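Hadgu Kitchen and Dining Room: Tableware and Table Inspection
Form 5, completed 2024-06-05
Scope: one place setting, the table it stands on, floor and storage adjoining 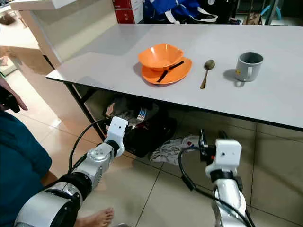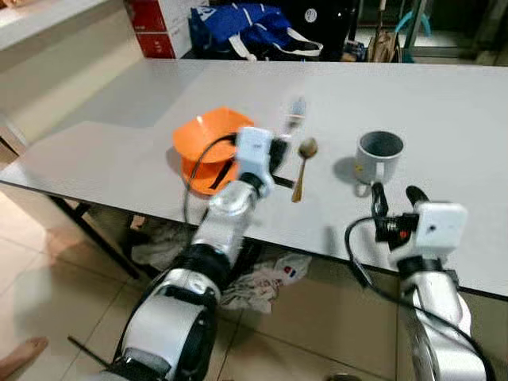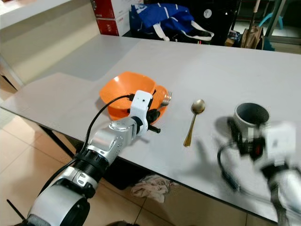
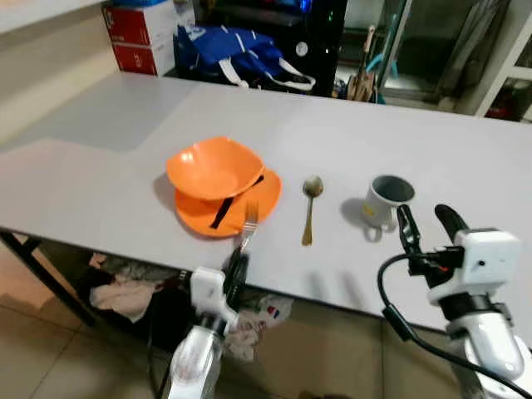
Setting under inspection: orange bowl, gold-coloured spoon, mug.

Maricruz Bautista
Site Inspector, Trirnbridge

1. Table surface
Light grey top, matte. No lifting found at the edge band when checked by hand.
Result: pass

2. Table legs and frame
Black metal frame. Fasteners tested with a hex key. One was a quarter turn under and was tightened on the spot.
Result: pass after adjustment

3. Bowl and plate
Orange plastic, matching. Checked for cracks, crazing and rough moulding at the rim. The supplier's sheet (Flunura) gives a dishwasher limit of 70 degrees. The Hadgu machine is set above this on the long cycle.
Result: pass, with comment. Use the short cycle for plastic.

4. Fork and spoon
Silver fork, gold-coloured spoon. Tines straight, no burrs. The finish on the spoon handle should be looked at again in October. Do not use steel wool on it.
Result: pass

5. Mug
Ceramic, with a small yellow mark low on the side. Handle tested under load, no movement. No chips at the rim. If the yellow mark is a sticker, remove it before the mug goes back into service.
Result: pass, with comment

6. Position on table
Mug handle should not project past the front edge. Bowl to be left upright and centred on its plate. In the second picture the bowl is on its side; mark this as "not set" if found during a round.
Result: see note

7. Floor
Beige tile, dark grout. Slip test done between table and counter. Grout sound.
Result: pass

8. Storage behind table
Boxes, bags and shelving. Required clearance to the table is 44 cm. Measured at the tightest point and met. Heavy boxes to go on the lowest shelf.
Result: pass, recheck at next visit

Copy to Kilian Hollenstein, Grustavus, for the equipment register. Item 3 remains open until the cycle setting is confirmed in writing.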